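Robotics | Research | Machine learning

Robot 'knows when it has dropped things', says team. Sceptics would like to see it drop more things
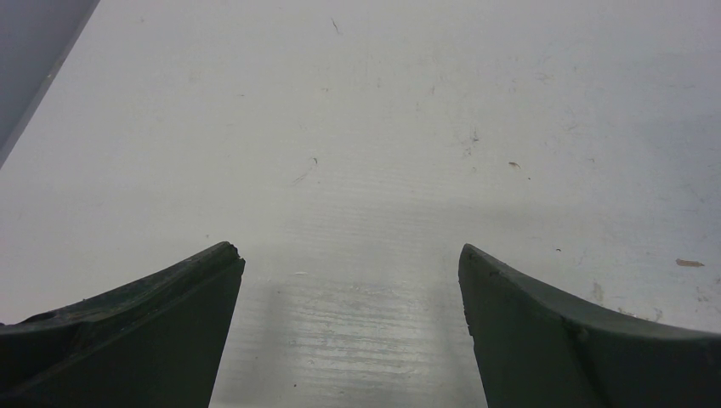
A research group at Onine says it has taught a robot arm to tell, from a single small camera at its wrist, whether it has hold of an object or has closed its fingers on thin air. The method is called Clukance, and the group claims it gets the answer right in all but 5 of 128 attempts.

That is a good score. It is also a score from one table, in one room, with one pair of fingers, and the paper is less keen to talk about that than its title suggests.

The problem itself is real enough. Robot grippers miss. They close a little early, or a little to one side, and the arm then carries nothing across the room with great care and puts it down in the right place. Factories deal with this by adding sensors to the fingers, or a weighing plate, or a person. All of those cost money, and finger sensors in particular wear out fast when they spend all day rubbing against cardboard and metal.

Nouhaila Abou Zeid, who leads the Onine group, wants to do without them. Her method looks at what the wrist camera sees just before the fingers close, and again once the arm has lifted, and compares the two. If the view between the fingers is still bare table, only further away, the system calls a miss and tries again. If something has come up with the gripper, it carries on.

"People tend to assume this was solved years ago," she said. "Then you ask how their own robot does it and they say it doesn't."

The clever part, if the results hold, is that the system was trained mostly on failures. The group let the arm miss on purpose, over and over, above a plain white surface, and used those empty closings as its lesson. Successful grasps made up a much smaller share of the training. Abou Zeid argues that misses look much like one another, while successes come in as many kinds as there are objects, so it makes sense to learn the simpler thing first.

It is a neat argument. Whether misses really do look alike outside the lab is another matter.

Gaétan Li, who works on warehouse picking at Robichaud and had no part in the study, read the paper before it came out and was polite about the idea and rather less polite about the tests. "A white table is the kindest background you could choose," he said. "Put the same arm over a bin full of crumpled packaging and ask it whether the thing between its fingers is the thing it wanted. I don't think you get 5 errors. I think you get 5 before lunch."

The paper does include a harder test, tucked away near the end. The group ran 49 attempts over a patterned cloth, and here the system did noticeably worse, calling several misses where the arm had in fact picked the object up. The authors put this down to "limited exposure to textured backgrounds". Put more simply, it had never seen a cloth before.

There is also the matter of light. A shiny work surface throws glare back up at a camera looking down on it, and a bright patch between the fingers can pass for an object if it moves in the right way. Kulap Rojanasak, who ran most of the trials, said early versions were fooled by exactly this and would report a firm grip on a reflection. The fix was to vary the lamps during training and to leave the table as it was, smudges and scratches included, so the system would learn to ignore them.

"We stopped cleaning it," she said. "If you clean it, the robot learns that any speck is news."

That sounds sensible, and may turn out to be the most useful thing in the paper for anyone running a similar setup. But the group did not test what happens with a clean table after training on a dirty one, or the other way about. When asked, Rojanasak said it was "on the list".

Then there are the fingers. They are in view of the camera all the time, and the method relies on knowing where they end and the world begins. Fingers get scuffed. Tips chip. They are swapped for longer ones when a job changes. Clukance was trained and tested with the same pair throughout, and the paper gives no figures for any other. Abou Zeid says a new pair would need 40 practice closings before the system could be trusted again. She bases that on a trial which is not in the paper and which I have not been able to see.

Maëlle Doucette, whose company Grumomance fits second-hand arms for small workshops, is more hopeful than most. Her customers cannot afford finger sensors and already have cameras on their machines. "If it catches half the misses, that's half the times someone doesn't have to walk over and press the button," she said. She has asked for the code. The group says it will release it in September, once the documentation has been written, and anyone who has waited for academic code before will know what that can mean.

My own doubts are smaller than Li's but they point the same way. The headline number compares Clukance with having no check at all, which is a low bar. A fairer rival would be the gripper's own motor. Most electric grippers already know how far they have closed, and if the fingers have gone all the way together there is plainly nothing between them. That trick is free and it is old. It fails with thin things such as paper or cloth, and the paper says so, but the objects used in the main test were not thin. They were blocks, cups and rolls of tape. For those, the motor would have done nicely.

Abou Zeid accepts the point, up to a point. She says the comparison was left out for space and that a longer version will have it. She also says the camera can tell a slipping object from a secure one, which the motor cannot – a stronger claim, and one the present paper does not test.

Isabelle Girard, who reviews robotics work for a funding body and has no stake in this one, thinks the study is worth following up and the press notice should have been shorter. "It's a decent first result about empty grippers," she said. "It has been announced as a result about robots knowing things."

The group plans to repeat the trials next on a cluttered bench, with three sets of fingers and with thin objects included. The motor comparison will be run alongside.

Filed under: Robots & Automation, Lab Notes

14 comments | 49 shares

Search this site Enter keyword Go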